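Smoked plastic storage box

A smoked plastic storage box is a small household container made of transparent plastic with a gray or brown tint. It is used for keeping small things together on a desk, a shelf or a work table. The word "smoked" describes only the color of the plastic and has no connection with smoke or heat. In shops the same article is also sold as a tinted box, a smoky box or a gray clear box.

Appearance

Most boxes of this type are rectangular. The body is tinted, and the lid is either tinted in the same way or left clear. The tint is weak enough that the dark outlines of the contents can be noticed from outside, but small print on them usually can not be read. For this reason many owners put a paper label on the short side.

The lid can be loose, hinged or sliding. Some models have also a shallow tray or a flap on the front side, where things in daily use are laid. A common size for the desk is 280 mm in length. Larger boxes exist, but they bend in the middle when they are full.

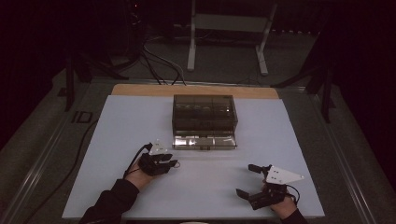 A smoky-gray box with a clear lid on a white board. A shallow clear tray or flap is in front of the box.

Material

The boxes are usually molded from polystyrene or a similar hard plastic. The coloring is mixed into the plastic before molding, so it does not wear away with use. Polystyrene is stiff and shiny, but it breaks easily if it falls on a hard floor. Softer plastics survive the fall better and are less clear. Scratches are seen more on the lid than on the sides.

History

In the town of Sturach, boxes of this kind were made by the firm Groen, which had its workshop on Hunumgate. The designer Roald Isaksson drew the first model with a separate lid. It was sold under the name Hukari and weighed 179 grams without contents. A later Hukari, made for sewing supplies, weighed 950 grams and had 20 compartments. The compartments were fixed and could not be taken out, and buyers complained that long scissors did not fit. The later model was sold only by mail order, from a catalog that came out every May.

Use

Typical contents are pens, cables, thread, screws, keys and cosmetics. The tint makes a mixed content look calmer on an open shelf than it does in a fully clear box. It is less suitable for things which must be told apart by color, for example embroidery thread, as gray plastic makes blue and green look nearly the same.

Care

The box is washed by hand in lukewarm water with a little dish soap and dried with a soft cloth. Scouring powder and alcohol should not be used on polystyrene. Dust is more visible on tinted plastic than on white plastic, especially under a ceiling lamp.

See also

Desk organizer
Pencil case
Sewing box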